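List: plandar-users
From: Amr Saber
To: plandar-users
Date: 22 July 2025
Subject: Re: arm jumps on resume after protective stop

Fermín Herrera wrote:

> We are seeing a bad one with Plandar and the Lucero kitchen scenes. If a
> protective stop trips while the gripper is holding something, and you
> clear the stop and resume, the arm jumps. It doesn't ease back into the
> path. It goes straight for wherever the path says it should be by then,
> and it hits whatever is in between. With an empty gripper I can't get it
> to happen.
>
> This is all in Pladix so nothing is broken, but it's the same controller
> build we load on the real arm at Badberg, and I have told people here not
> to use resume until we know more. Is anyone else getting this? I can send
> logs.
>
> Fermín

Fermín,

Yes, I get it too. Please keep resume off on the hardware for now.

I ran the counter scene over the last couple of days with the stop threshold turned down so that it would trip on light contact. The worst case for me is a held object close to a container. The fingers are already down near the rim, there is very little room on any side, and a small jump is enough to drive the object or a finger into the wall.

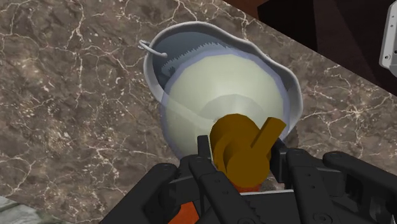

From the logs, the order of events is this. The stop trips and the joint commands freeze, as they should. The trajectory clock is supposed to freeze with them. It does when the gripper state is "open" or "closed, empty". When the state is "holding", the grasp monitor keeps asking the planner for the current target so it can adjust the grip force, and each of those requests moves the clock forward. So the arm stands still while the path goes on without it. On resume, the controller sees a large position error and tries to close it in one go.

There is a check that should catch this. It compares measured and commanded position before motion is allowed. It passes, though, as it reads the frozen command and never looks at the target that is going to replace it.

I did 600 resumes with an object in the gripper, each with the stop held for 2 seconds. The arm jumped in 90 of them. The rest had the stop trip during a slow part of the path or near the end of it, so the target had hardly moved. I wouldn't call those safe. A longer stop makes it worse, and on a real arm the stop could easily be held for minutes while somebody is reaching in to move things.

The scene I used is the crowded one. The jump is easiest to spot when the arm stops low over the counter, with objects on both sides of the gripper.
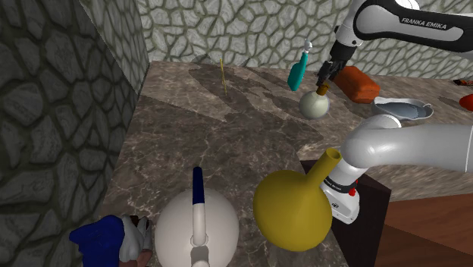 Counter scene in Pladix, gripper just over the pale round vessel.

I have two changes on a branch. The first makes the grasp monitor read the target without moving the clock. The second makes the resume check compare measured position against the next target and refuse to move if they are too far apart. Either one stops the jump in my runs. I would like both to go in, and I don't want the second dropped later on the grounds that the first covers it.

Still open:

- I have not tried the branch on hardware. If Badberg can do it, please use reduced speed, a soft object in the gripper and no one inside the fence.
- Replan after stop seems fine, as it starts from the measured position. Use that in place of resume until the fix is merged.
- The December release has the same grasp monitor code. I haven't run it, but I would assume it is affected.

Fermín, please do send the logs. I'd like the ones where the stop was cleared by hand and not by script, and the threshold you had set. If you have any run where it jumped with an empty gripper, I need to see that first, as it would mean I have the cause wrong.

Amr

plandar-users mailing list | Contact the list owner | Back to top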